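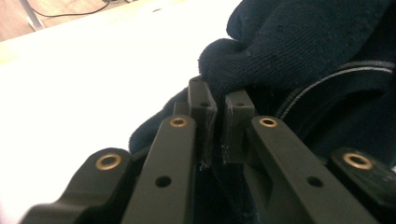 I've had the new Brutholm record on repeat since it went up at midnight, and I am so happy to report that the wait was worth it! If you've been reading this blog for a while you know I drove to Loreck last December just to hear them play 40 minutes in the back room of a bowling alley (freezing, sticky floor, would do it again tomorrow).

The album is called Kinnunen and it runs 48 minutes, longer than anything they've put out before. The first single, "Prukier," opens it, and I wasn't sure about that one when it came out last month. The drums felt too far back. In order, though, with that long organ note bleeding into the second song, it makes so much more sense, and now I hum it while doing the dishes.

My favorite right now is track six, the slow one - just piano and two voices that don't quite line up, and then the bass comes in so late I'd stopped expecting it. I played it for my sister over the phone and she asked me to start it again before it was even done.

Side B drags a little in the middle. There's a spoken part I'll probably skip from here on, and the fade on the closer goes on for nearly a minute. I can live with that.

They've announced 17 shows for the spring, with 18 and up at most of them, so check before you buy if you're bringing a younger fan. I already have my ticket for the second Loreck night, somewhere with actual heat this time! If you're going too, leave a comment and tell me which song you want them to open with.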